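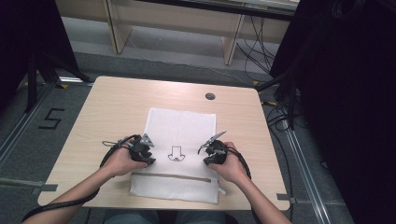 The Hardest Thing in the Room Was a Zipper

A demonstration day at Pomon shows how much handwork goes into teaching a machine to handle cloth

28 Nov 2023

The visitors' badge at Pomon has a short list of rules printed on the back. Stay outside the rails. Do not talk to an operator whose hands are moving. Do not pick anything up off a table, even if it looks as if it has been left there.

The third rule makes sense within minutes of walking in. The company's collection floor, on the second story of a former printing plant in Dratlow, is full of things that look left there: pouches, dish towels, lids without jars. Each is in a set starting position, and each belongs to a task with a written procedure. Pomon opens the floor to outsiders twice a year, once in February and once in late fall. The fall session drew a mixed group of packaging engineers, two people from a hospital laundry, a handful of graduate students and this magazine.

The company records people doing manual work with hand-held grippers and sells the recordings, cleaned and labeled, to firms that train robot arms. The grippers are the same type of end effector the arms will carry. An operator holds one in each hand and does the job with metal jaws in place of fingers. Whatever the jaws cannot do, the operator cannot do either, and that limit is the main value of the method. A recording of bare hands contains a great many moves that no two-jaw gripper can copy.

Pomon's program for soft goods is called Galley. It began with kitchen textiles, which explains the name, and now covers most small items made of fabric. The group spent the longest part of the morning on it.

Working a pouch

The Galley station is plain. There is a pale wood table with rounded corners, low enough to work at from a seat, and gray carpet under it. Metal rails run along the floor on either side, and a black 5 on the carpet gives the station its number. The operator sits close to the table with a gripper in each hand, the cables running back over the hands and down the forearms.

The object for the morning was a flat white fabric pouch with a zipper across its lower portion. A downward arrow over a rounded cup shape is drawn on it in black ink. Drawings of this kind are used across the Galley set so that a reviewer can tell at a glance which way up an item lies, and so that software has a fixed feature to follow when the outline of the cloth changes.

The written procedure for the pouch fills most of a page. The operator brings the two grippers in from opposite sides, steadies the cloth with one, takes the zipper pull with the other, and opens the zipper along its length. The pouch is then closed again, flattened and returned to its starting position. One pass through the whole procedure is called an episode. The target for a single object is 500 accepted episodes, after which the object is retired and a different one takes its place.

For a person with free hands, none of this takes any thought. With grippers it takes a good deal. A zipper pull is small and tends to lie flat, so the jaw has to get under it or pinch it from the side without catching the tape. The cloth gives way under any sideways load. If the holding gripper presses too lightly, the pouch slides along with the pull. If it presses too hard, a fold forms ahead of the slider and the zipper jams.

Experienced operators deal with this by moving the holding point. They grip near the end of the zipper, pull a short distance, let go, and take hold again farther along. The procedure does not tell them to do so. Galley's engineers noticed the habit in the recordings and decided to leave it in, on the grounds that a robot arm will face the same fold in the same place.

What gets thrown away

The second stop was the review room, which has no grippers in it and is a good deal quieter. Every episode is played back before it is accepted. Reviewers mark the start and end of each step and reject the whole episode if a step is missing, if a gripper leaves the recorded area, or if a bare finger touches the object.

The last of these is the most common fault among new operators. The instinct to straighten a bit of cloth with a fingertip is strong, and it fades slowly. Pomon gives new staff 7 working days of practice in which nothing is kept. The company says that 62 percent of episodes are accepted in an operator's first week of real recording, and that the rate climbs after that. It would not give a figure for experienced staff.

Failed grasps are a different matter. If an operator misses the pull, backs off and tries again, the episode stays in, with the miss labeled. The packaging engineers in the group had several questions about this, having assumed that a training set should contain only good examples. The reply was that a robot trained only on clean runs has no record of how to get out of a bad one. When its jaw closes on air, it tends to carry on as if it were holding something. Recoveries are therefore treated as useful material, though an operator may not stage them. A staged miss looks wrong on playback. The gripper slows down before it happens.

The tour did not cover pay or hours in any detail. Operators work in short blocks with breaks between them, and a gripper held at table height for a full block is tiring on the wrist and forearm. Two members of the group who tried a spare pair at a practice table gave them back fairly soon.

From recording to arm

After lunch the group was taken down one floor to see a robot use the results. The arms are built by Shabalala, a maker of light industrial machines and one of Pomon's longest-standing customers. A pair of them was set up facing a table of the same height as the ones upstairs, with a pouch from the Galley set already in position.

The first attempt went well up to the end of the zipper, where the right arm kept pulling for a moment after the slider had reached its stop. The pouch turned slightly on the table. The left arm let go, took a new grip and flattened it. The second attempt was clean. On the third, the jaw missed the pull twice, moved in from a lower angle and caught it. The hospital laundry visitors seemed more interested in this run than in the clean one.

The speed was not impressive. The arms worked at a pace that a patient person would call careful and a production manager would call something else. Shabalala's engineers said they hold the speed down on purpose during demonstrations, and that the present limit is the software's rate of decision and has little to do with the motors. They also said the arms had been tested on 70 items that do not appear in the training set. They gave no overall success rate, only the remark that stiff fabrics do better than thin ones and that anything with a lining is still poor.

That matches what one would expect. A lined bag has two layers that move separately, and the inner one is mostly hidden. An operator feels the lining catch through the handle of the gripper. The recording has the motion and the picture but, for now, little of the feel. Pomon is testing a gripper with force sensing in the jaws – the version on display had its housing off and was not running – and expects to use it in Galley first.

Points for buyers

Several visitors had come with a purchase in mind, and the closing session was given over to their questions. The answers can be reported briefly. Recordings are sold by task. A customer may supply its own objects, provided they fit the table and are not sharp, wet or perishable. Lighting and table type can be varied on request, and Pomon recommends it, as a model trained at one station tends to do worse at another. Custom work has a waiting list.

The hospital laundry asked about fitted sheets. The engineers looked at one another and said that a fitted sheet would not fit the table.

The next open session at Dratlow is planned for February. Places are limited, and closed-toe shoes are required on the collection floor.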